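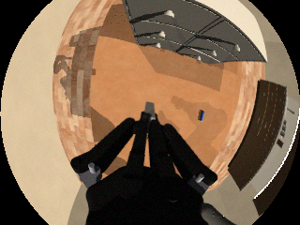 ### 3.2 Simulated workspace

Before cutting any wood for the real bench, we built the whole workshop in simulation. Purno, our home-built controller, runs the same code in both places, and we were delighted by how much that saved us! The simulated room is laid out like a kitchen, with a wooden-topped table, an arm on a pedestal at one side and a small drawer cabinet on the other. There are two views, one from the wrist looking down past the fingers and one from across the room (Figure 1). The policy gets both.
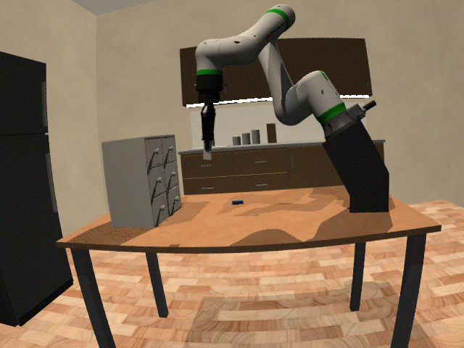

**Figure 1.** Room view of the simulated bench, with the arm on its pedestal, the six-drawer cabinet and the small blue object on the tabletop.

Drawers turned out to be a wonderful test for a hobby build. The handles are small, and a gripper that comes in slightly crooked will slide right off. We ran 1,625 trials in the Buzatu simulator, moving the cabinet and the small object a little each time, and threw out 99 of them for physics errors – mostly fingers passing into a drawer front.

Shadows got more of our attention than we had planned. In the wrist view they can be darker and far larger than the object itself, and our first detector, Nusar, loved to chase them. Training it with 3 lamp positions fixed most of this. We kept the hard shadows in, as the single bulb over our bench at Pargate throws ones that are every bit as sharp. The physical cabinet is described in Section 3.3.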